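Notebook, textile care bench, Flerkbridge
2022-03-05
Pilling and lint transfer, fleece-type blankets, continued from February

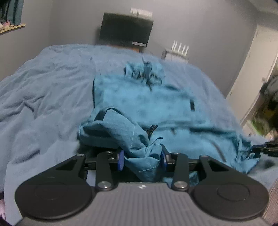
Fig. 1. Crumpled teal cloth on light blue fluffy blanket, bedroom.

Question carried over: how much of the lint on a smooth cloth comes from the bedding it lies on, and how much from the wash. Gizella's figures mixed the two and can't be separated now.

Method as agreed with Heloísa. Swatches cut from one bolt, edges overlocked, weighed after a night in the conditioning cupboard. Set A washed with a Vodlow blanket offcut, set B washed alone and then rubbed against the same offcut for 62 strokes under the small weight. Both line dried. Lint lifted with tape and the tape weighed, clean tape as blank.

Set A: lint even over both faces, mostly short fibre. Tape gain small but well clear of the blank.
Set B: lint on the rubbed face only, longer fibre, some of it in loose rolls that fell off when the swatch was moved. Lost one swatch this way. Tray to go underneath from now on.

The balance drifted during the second half of set B. Re-zeroed and repeated the last 2 readings; the repeats agree with each other but sit lower than the first pass. Kept both in the table, first pass struck through.

Cupboard humidity was up by roughly 10 per cent on opening – door seal again. Ismael has the part number. Swatches given another night before the final weighing.

Uneck detergent at the 20 degree setting leaves a faint residue on the darker swatches. Wipes off, but it will add to the tape weight. Extra rinse for all sets, including the ones already done.

To do:
Repeat set B with tray.
Ask Nusrat whether the old offcut was ever tumble dried. The label is missing.
Chathurika wants the rubbed fibres under the microscope before the tape is thrown out – tapes are in the Bashir folder, second drawer.
Order blank tape, same width.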